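Dutumico
Cartons and Transit Packaging

Risia 200 white cardboard carton

Product code: 1276
Sold in: packs of 5
Page revised: 13 Jun 2021

The Risia 200 is a plain white carton for boxed goods, files and light household items. It is supplied flat and folds up without staples. The outer face is smooth and unprinted, and takes paper labels, stamps and most marker pens. The inner face is unbleached brown. Each carton has one hand slot in each of the two short walls.

The Risia 200 replaces the Hosoda carton, which was withdrawn in December. Lids from the Hosoda range do not fit. Customers holding stocks of the older lids can exchange unopened packs through the trade counter.

Hand slots

The slots are part-cut at the works and left closed. This keeps dust out of cartons that go straight on to a shelf and are never carried by hand. To open a slot, press along the cut line from the outside with the thumb, starting at the lower end, then fold the tab inwards. Leave the tab attached along its upper edge – it spreads the load across the fingers.

A slot opened in a hurry, or punched through with a tool, tends to tear along the rim. The white facing lifts first and the brown layer shows behind it.
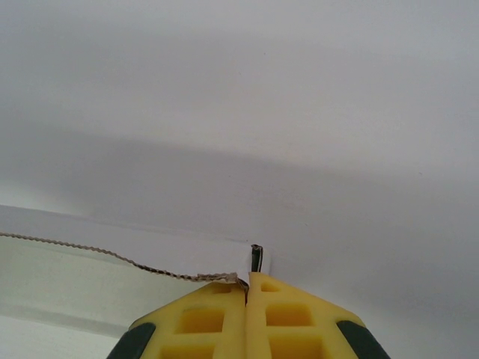 Condition of the rim

Slight roughness at the rim affects appearance only. A tear that runs from the slot towards the top fold is a different matter, and a carton in that state should be lifted from underneath. Do not trim ragged edges with a knife when the carton is full. Clear tape may be applied over the rim, inside and out, before loading. Brown paper tape holds better on the inner face than on the white side.

Cartons with open slots are not suitable for powders, loose seed or small fixings unless these are bagged first.

Folding and closing

Fold the long walls first, then the short walls, and tuck the end flaps under until they lock. The base needs a single strip of tape along the centre join. For heavier contents, add a second strip across it. The lid is sold separately under the name Poler and comes in white only.

Storage

Keep flat packs off the floor and away from outside walls. Cardboard that has taken up damp will fold, but the slots tear more readily and the base may sag. Flat packs should lie level, with nothing heavy resting on the edges. We store some 200 packs at the trade counter; larger orders are sent from the works.

Ordering and samples

Single cartons are available as samples to account holders. Contact Su-bin Ko for samples and lid exchanges, or Mwangi Lyimo for trade prices and delivery. Please quote the product code with all enquiries.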